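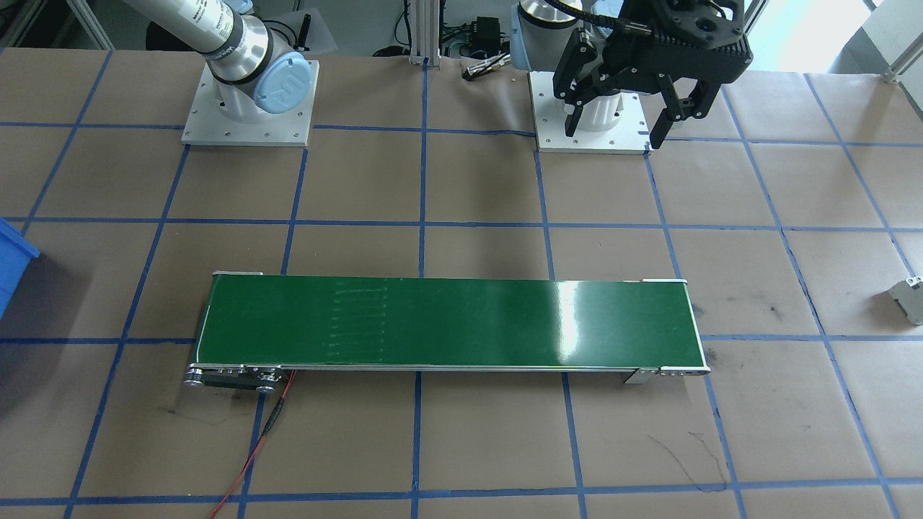
Abb. 4: Arbeitstisch mit Klebebandraster, Förderband und den beiden Armen

4 Tisch einrichten und Förderband ausrichten

Willkommen im praktischen Teil! Wer bis hierher alle Seiten gelesen hat, darf jetzt endlich an den Tisch – und wer ein bisschen geblättert hat, schaut bitte vorher noch einmal in Kapitel 2 wegen der Not-Halt-Taster. Dieses Kapitel haben Marlene Ross und Chia-jung Choi für die Robotik-AG in Clusholm geschrieben. Plant für den ersten Durchgang ruhig eine ganze AG-Stunde ein, beim zweiten Mal geht es schon viel schneller.

4.1 Papier und Raster

1. Beide Arme in Parkposition fahren und den Antrieb abschalten.
2. Das braune Papier glatt auslegen und von der Mitte nach außen streichen. Falten bitte gleich beseitigen, das Band steht sonst später schief und man sucht den Fehler an der falschen Stelle.
3. Das Raster mit dem blauen Klebeband aufkleben. Zuerst alle Querlinien, danach die Längslinien.
4. Die Grundplatten der Arme bleiben frei. Die Schrauben müssen für die Kontrolle in 4.4 erreichbar sein.

Hinweis: Kleine Kritzeleien und Flecken auf dem Papier stören nicht. Ausgetauscht wird es erst, wenn es reißt oder Wellen wirft, spätestens aber im Oktober zum Beginn des neuen AG-Jahres.

4.2 Förderband aufstellen

5. Das Förderband zu zweit anheben, immer am Aluminiumrahmen und nie am grünen Gurt.
6. Quer vor die Arme stellen, Motorseite nach links.
7. Das rot-schwarze Kabel nach vorn über die Tischkante führen. Es soll locker liegen und darf nicht unter dem Rahmen eingeklemmt sein.
8. Den Gurt von Hand ein Stück weiterschieben. Läuft er zu einer Seite weg, weiter mit 4.5.

Vorsicht! Lange Haare, Bänder an Kapuzenpullis und lose Ärmel gehören nicht in die Nähe der Rollen. Das gilt auch beim kurzen Nachschauen, und es gilt auch für uns Betreuer.

4.3 Erster Probelauf

9. Im Programm die Geschwindigkeit auf 8 Prozent stellen und das Testprogramm 101 laden.
10. Den Greifer am rechten Arm einmal öffnen und schließen. Dabei auf das schwarze Kabel achten, es darf nirgends spannen.
11. Band einschalten und 15 Minuten ohne Werkstücke laufen lassen. In dieser Zeit bleibt eine Person am Not-Halt.

Falls etwas hakt, bitte nicht lange grübeln, sondern Kristóf Bognár oder Karine Hiebert dazuholen. Die beiden kommen wirklich gern.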